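Wage Subsidies and Youth Hiring in Zundwood: An Assessment of the First Program Year
Student project report, Department of Public Policy, submitted 2022-04-17

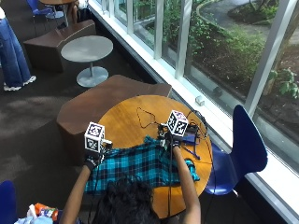 LABOR MARKET POLICY

1. Background

The provincial government of Zundwood took office with a promise to bring down unemployment among people under 26. Its main instrument was the Neagu scheme, a wage subsidy paid to private employers who hire a registered job seeker on a contract of at least 12 months. The subsidy covers 40 percent of gross wages for the first half of the contract and falls to zero after that. Employers apply through the district labor office. The largest of these offices, Skurkerent, handled more than half of all applications in the first year.

The scheme replaced an earlier tax credit, which was claimed at the end of the fiscal year and was little used by small firms. The government argued that a monthly payment would remove the cash flow problem. The opposition argued that firms would collect the money for workers they had planned to hire anyway. This report examines both claims.

2. Data and method

Hiring data were taken from the quarterly returns of the Skurkerent office. The returns list each subsidized contract by sector, firm size, start date and end date. They do not record wages above the subsidy ceiling, so total labor cost could not be calculated.

For comparison we used the neighboring district of Irum, which lies under a different provincial government and had no subsidy in the period. The two districts have a similar sector mix, although Irum has a larger share of seasonal work in food processing. Seasonal contracts were removed from both series before the comparison was made.

We applied a simple difference-in-differences estimate with quarterly observations. Contracts under 12 months were excluded.

3. Results

In the first program year, 1,790 subsidized contracts were signed in Skurkerent. Firms with fewer than ten employees accounted for the largest share, which supports the government's argument on cash flow. Retail and building trades were the most active sectors. Manufacturing firms applied less often than expected.

Youth hiring on long contracts rose in both districts. The increase was larger in Skurkerent, but the gap between the districts narrowed in the last 2 quarters. The estimated effect is positive over the full year and not statistically significant when the final quarter is considered alone.

Early terminations were concentrated in the month after the subsidy ended. The pattern is visible in retail and absent in the building trades, where most contracts include a training component.

4. Discussion

The results do not settle the question of deadweight. A narrowing gap is consistent with firms having moved planned hiring forward to secure the payment. It is also consistent with a general recovery that reached Irum later. A second year of data would be needed to separate the two explanations.

The cluster of terminations in retail suggests that the sudden end of the subsidy matters. A tapered rate would cost more per contract and might hold more workers past the midpoint. The effect on the provincial budget was not modeled.

5. Limitations

Only one treated district was studied. Job seekers who moved between Skurkerent and Irum during the year appear in both registers and could not be matched. Self-employment is missing from both sources.

6. Further work

Returns for the remaining Zundwood districts have been requested from the province. The estimate in section 3 will be repeated with those districts included and with firm size as a control variable.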